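Kitchen > Reviews > Small Tools > Colanders and Strainers

Nolten Oval Colander: two years of pasta, beans and berries

January 2020

I have owned four colanders in my adult life and only ever loved this one. The first was a dented metal bowl that came with an apartment. The second melted a little on a burner (my fault). The third was one of those folding silicone things, and it folded at the worst possible moment, with a full pot of rigatoni halfway out. Then I bought the Nolten oval, mostly for its shape, and I have used it nearly every day since.

The shape is what sold me and it's still my favorite thing about it. My sink is narrow, with a divider down the middle, and a round colander big enough for a pound of spaghetti sits up on the edges and wobbles. The oval drops right in and leaves room at the side for the faucet to swing. Long foods love it too. Asparagus, leeks, a whole bunch of kale, corn on the cob -- they all lie down flat and get rinsed properly, and I'm not chasing the ends that stick out.

Draining is quick. The slots are narrow enough that rice stays put if you rinse it gently, though quinoa is a no (I lost a good spoonful down the drain the first time and went back to a mesh strainer). Orzo is fine. Canned chickpeas are wonderful, and I give them a good shake and they're ready for the oven in a minute or so.

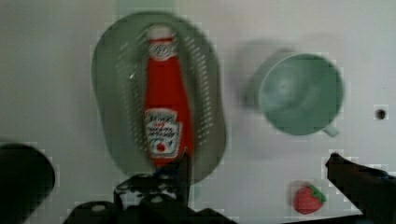

The rim deserves its own paragraph. On my old metal one it was a thin rolled edge that dug into my fingers when the thing was full, and I'd end up grabbing it with a towel. The Nolten has a rim you can really get hold of, even with soapy hands. I can lift a full batch of potatoes out of the sink and tip them back into the pot without that little moment of panic.

It also stays out on my counter more than I expected. In the summer it's where the tomatoes go, and in October I had it heaped with apples from my neighbor's tree for most of the month. They got washed and stored in the same spot. Lazy, but it works!

A few complaints, so you know I'm not completely smitten. Starch clings in the slots if you leave it overnight, and then you need a brush, because a sponge just slides over the top. A dish brush takes care of it in a few strokes. Mine has picked up a faint orange tint on one side from a batch of beets and carrots, and I've stopped trying to get it out. And it does not nest with anything. If all your bowls are round, the oval will sit on top of the stack like a hat. I gave up and hung it on a hook inside the pantry door.

I tried two others before writing this, borrowed from friends. The Gernell is heavier and prettier, and if you like to serve fruit straight from the colander you might prefer it, but it drains slowly and water pools in the bottom. The Radwan has extending arms that reach across the sink, which I thought I'd adore. They slipped twice under a pot of penne, so back it went. It would be great for salad greens, where there's no weight to speak of.

I paid 13 dollars for the Nolten at a closeout store and would happily pay more. If you cook pasta once a month, keep whatever you've got. If you're at the sink every night like I am, get the oval and find a hook for it.

Rating: 9 out of 10

Related reviews
Mesh strainers for rice and quinoa
The Clasgate salad spinner, one year on
Dish brushes that hold their bristles
Over-the-sink cutting boards
Do you need a pasta pot with an insert?

We use cookies to remember your settings and see which pages get read. By continuing to browse you agree to our cookie policy. Accept | Manage settings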